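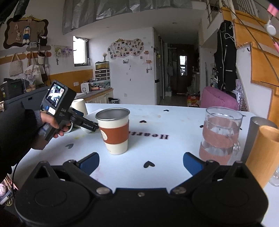
O que é, afinal, a franquia de um seguro automóvel?
É a parte do prejuízo que fica por conta do segurado quando há um sinistro coberto. Se a reparação custar mais do que a franquia, a seguradora paga o que passa desse valor; se custar menos, paga o segurado tudo, e muitas vezes nem vale a pena participar.

Seguro Automóvel para Particulares
Apontamentos da sessão 2 - Franquias, coberturas e a leitura da apólice

Bem-vindos de volta! Na primeira sessão ficámos pelas definições (tomador, segurado, pessoa segura, terceiro) e prometi que desta vez íamos mexer em apólices a sério, ou pelo menos em apólices de treino. Vamos trabalhar com duas seguradoras, a Callex e a Nurow, e com um carro, o Kudo, que é um utilitário pequeno de cinco portas e que nos vai acompanhar até ao fim do curso, coitado, porque vai ter acidentes em quase todas as sessões.

Quem faltou à primeira aula consegue seguir esta sem grande dificuldade, mas leia antes a folha do vocabulário. Quem não faltou também ganha em relê-la, que eu bem vi as caras quando perguntei a diferença entre tomador e segurado.

1. Responsabilidade civil e danos próprios

Comecemos por separar duas coisas que na conversa do dia a dia andam sempre misturadas. A responsabilidade civil paga os danos que o condutor causa aos outros: o carro em que bateu, o muro, a pessoa que ficou magoada. É a parte obrigatória. Os danos próprios pagam o nosso carro, mesmo quando a culpa é nossa, e são facultativos. O famoso "seguro contra todos os riscos" é um nome de café, simpático mas enganador: não há apólice que cubra todos os riscos, e quando um cliente usa a expressão convém perguntar-lhe, com jeito, o que é que ele julga ter contratado.

Dentro dos danos próprios costumam aparecer, juntas ou em separado, as coberturas de choque, colisão e capotamento, de incêndio, de furto ou roubo, de fenómenos da natureza e de atos de vandalismo. A quebra isolada de vidros aparece quase sempre à parte, com regras só dela. Peço-vos que se habituem a procurar cada uma pelo nome nas condições particulares. Se não está lá escrita, não foi contratada, por muito que o cliente se lembre de a ter pedido ao telefone.

2. A franquia, com contas feitas

A franquia pode ser um valor fixo ou uma percentagem, e a percentagem pode incidir sobre o capital seguro ou sobre o prejuízo. Parece um pormenor e muda tudo.

Tomemos o nosso Kudo. A apólice da Callex prevê uma franquia de 2% sobre o valor do prejuízo. Há uma colisão e a oficina apresenta uma reparação de 2000 euros. A franquia é de 40 euros e a seguradora paga 1960.

Agora a apólice da Nurow, com 8% sobre o mesmo prejuízo de 2000 euros. A franquia sobe para 160 euros e a seguradora paga 1840. O prémio anual desta segunda apólice será em princípio mais baixo, e é essa a troca que o cliente está a fazer, muitas vezes sem dar por isso: paga menos todos os anos e aceita pagar mais no dia em que as coisas correm mal.

Reparem que escrevi "sobre o valor do prejuízo". Se a percentagem fosse sobre o capital seguro, o valor da oficina deixava de contar para calcular a franquia, e um risco na porta podia ficar inteirinho por conta do dono. Na aula fazemos essa conta em conjunto, com o capital que estiver na folha de cada grupo. Tragam calculadora, que a do telemóvel serve perfeitamente.

Uma nota sobre a franquia mínima. Algumas apólices dizem qualquer coisa como "percentagem do prejuízo, com um mínimo de tantos euros". Nesse caso fazem-se as duas contas e aplica-se a maior. É o erro que mais encontro nos exercícios, e percebo porquê: a frase do mínimo vem quase sempre na linha de baixo, em letra miúda, depois de uma percentagem tão bonita que já ninguém continua a ler.

3. Valor seguro e desvalorização

O capital seguro em danos próprios acompanha, em regra, o valor do carro, que vai descendo com o tempo. A apólice deve trazer uma tabela de desvalorização ou remeter para uma. Quando o custo da reparação se aproxima demasiado do valor do veículo, ou o ultrapassa, entramos na perda total, e aí já não se discute a oficina, discute-se quanto valia o carro no dia anterior. A perda total tem uma sessão só para ela em outubro - por agora basta que reconheçam o termo e saibam onde está a tabela.

Extras que não vieram de fábrica (jantes, rádio, engate de reboque) só contam se tiverem sido declarados. O Kudo da nossa pasta tem um engate de reboque. Vejam em qual das duas apólices ele aparece!

4. Participar um sinistro

Esta parte damos depressa, porque quase todos já preencheram uma declaração amigável, mas ficam aqui os pontos que interessam para o exercício:

- a data, a hora e o local, escritos por extenso e sem abreviaturas caseiras
- a identificação dos veículos, dos condutores e das seguradoras
- o esquema do acidente, com o sentido de marcha de cada carro
- as testemunhas, se as houver, com contacto
- as assinaturas dos dois condutores

Assinar a declaração é confirmar a descrição dos factos que lá está. Se os condutores não concordam, cada um preenche e participa a sua versão. O prazo para participar vem nas condições gerais e peço-vos que o procurem vocês, em vez de mo perguntarem, que procurar também se treina.

5. Leitura comparada

A plataforma Collach, onde têm a pasta da turma, guarda as duas apólices completas. Leiam primeiro as condições particulares, depois as especiais, e deixem as gerais para o fim. Sei que a tentação é começar pela primeira página e ir por ali fora com um café ao lado, mas as condições gerais descrevem tudo o que a seguradora vende e só as particulares dizem o que este cliente comprou. E em caso de diferença entre umas e outras, as particulares são o ponto de partida.

Para entregar até terça-feira, 8 de junho, pela mesma plataforma:

a) Uma página com as diferenças entre a apólice da Callex e a da Nurow, nas coberturas de danos próprios.
b) O cálculo da franquia na quebra de vidros, nas duas. Cuidado, que numa delas não se faz conta nenhuma.
c) Um parágrafo, em linguagem de gente, a explicar a franquia a alguém que nunca teve carro.

A alínea c) costuma ser a mais difícil e é a que leio com mais gosto. Os trabalhos podem ser feitos a pares, desde que os dois nomes venham no cimo da folha. As dúvidas ficam no fórum da turma, para que a resposta sirva a todos.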